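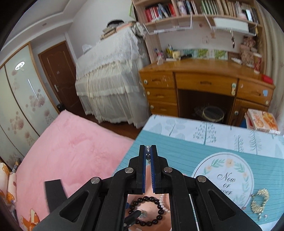
What does a weather app do when the phone has no signal?
It shows the last forecast it saved, with the time of that download marked on it. How old that forecast can be before the app hides it is up to the maker.

Offline forecast (mobile weather apps)

An offline forecast is weather data kept on a phone or tablet so it can be read without a connection. Also called a saved forecast, cached forecast, or in some older help pages a "pocket forecast". Common in apps aimed at hikers, boaters, farmers and long-haul drivers. Less common in the free apps that come with a phone, though most of those hold on to a few hours of data anyway.

Not the same as a forecast worked out on the device. Phones don't run weather models in the usual sense. The numbers come from a server, get packed down small and are stored until something newer arrives.

Background

Early phone weather apps were more or less a web page in a box. No signal, no page. Users got a blank screen or a spinning wheel, and a lot of one-star reviews came out of that. Saving the last screen was the first fix - just the last thing looked at, nothing else. Change towns and it was gone.

Later apps saved by place instead of by screen. Tititon was among the first to let the user pick an area on a map and download it whole, the way map apps already did. Its first version had a limit of 4 areas at a time. The limit was lifted in a later October update, then partly brought back for older phones with little storage.

Kerkov, a boating weather app, took a different line and saved everything along a planned route. Wind, swell, tide times, at each point, for the hour the boat was expected to be there. Handy if you keep to the plan. Less so if you leave late, and the app was criticised for this until a "shift start time" button was added.

How it works

Most apps follow the same basic steps. The area is cut into squares, called cells. For each cell the server sends a short table of values: temperature, chance of rain, wind speed and direction, cloud, sometimes UV. The app stores the tables in a small database on the phone and draws the charts from there.

Size depends on cell size, number of hours and number of values. In Tititon's own help pages a standard area is 253 cells. Text and numbers take up very little room. Radar pictures are the big item, and most apps leave them out of the offline set or offer them as a seperate download.

Updates are normally partial. Only the cells that have changed are sent, which saves data on a slow rural link. If the update drops out halfway, a well-built app keeps the old set whole until the new one is complete. Badly built ones mix the two. Odd results then - sunny on one side of a valley, yesterday's storm on the other.

Age and expiry

The main weakness. A forecast goes stale, and a stale one looks just like a fresh one unless the app says so. Methods in use:

Time stamp only. The app prints when the data was saved. Simple, easy to miss.
Fading. Colours go grey as the data ages. Used by Isport in its trail and ski app.
Hard cut-off. After a set time the forecast is hidden. Isport tried this first, at 31 hours, and dropped it after complaints from people on longer trips who said old data was better than none.
Widening range. Instead of one temperature the app shows a spread, and the spread grows. Leblanc does it this way. Harder to read at a glance.

There is no shared rule across the industry. Apps that carry official warnings tend to be stricter with those than with the plain forecast, as a warning can be cancelled or upgraded within the hour. Some remove warnings altogether once offline and put up a notice in there place.

Location without signal

GPS works without a phone network, so an offline app can still tell which cell the user is in. The first fix can be slow with no network to help it along. Place names are another matter: if the name list wasn't saved, the app may show only a latitude and longitude. Leblanc's offline pack includes 1487 place names for its home region, mostly towns, huts and boat ramps. Names outside the pack can't be searched until the phone is back online.

Battery and storage

Reading saved data uses little power. Looking for a signal uses a lot, and an app that keeps retrying in the background can flatten a battery overnight. Most now have a manual offline switch. Flight mode does the same job for the whole phone, and on most models GPS can stay on.

Old areas are usually deleted on their own after a while. Users who want to keep them - for a trip log, say - have to export first. Kerkov exports to a plain spreadsheet file. Tititon doesn't export at all.

See also

Offline maps
Marine forecast
Mobile data use
Push alerts

Page last edited Sep 7, 2024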